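Cabinet Benchmark: Frequently Asked Questions

What does the Jivomell cabinet benchmark compare?

It compares grippers and arm controllers on one household job: opening a cabinet door and getting the gripper into the space behind it. Everything runs in simulation. The arm stays the same for every entry, so differences in score come from the gripper model or the controller.

Which grippers are included?

There are 4 at the moment: two parallel-finger models, the Bradeo wide-jaw model and the Aksoy short-finger model. You can add your own if you have a collision mesh and joint limits for it.

Which controllers can I run?

Joint position, joint impedance and Cartesian impedance are built in. The Rakwood controller is a separate download and needs its own config file.

How many trials make up a full run?

A full run is 1,000 trials per gripper and controller pair. The starting pose of the arm and the friction of the handle change from trial to trial. The random seeds are fixed, so two people running the same pair should get the same result.

What counts as a success?

The door has to pass the set angle and the gripper has to end up in front of the opening without pushing the door shut again. The second part is where most entries lose points. With the door swung wide, the white Franka arm has to bring its two-finger gripper in beside the edge of the panel, and a bulky wrist leaves less room to do it.

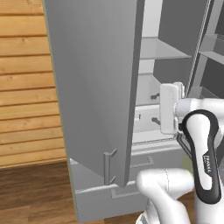
Why did my score drop after the October update?

We changed how contact between the fingers and the bar handle is computed. Light grasps that used to hold may now slip. In our own rerun, the best pair went down to 793 successes. Scores from before the update should not be compared with newer ones.

Can I use a camera instead of the true door pose?

Yes. Set the observation mode to "camera" in the config file. Results are listed in a separate table. A low camera placed to one side may lose sight of the handle once the door is open.

How long does a full run take?

On our test machine, 6 hours for one pair without cameras. Camera runs take longer, depending on your graphics card.

Will the results carry over to a real arm?

Only in part. The ranking of grippers is useful for narrowing down a choice, but real hinges are stiffer and less even than ours. Test on hardware before you buy.

How do I submit a result?

Upload the log folder and the config file through the submission form. Do not rename the logs. Entries with missing trials are returned without a score.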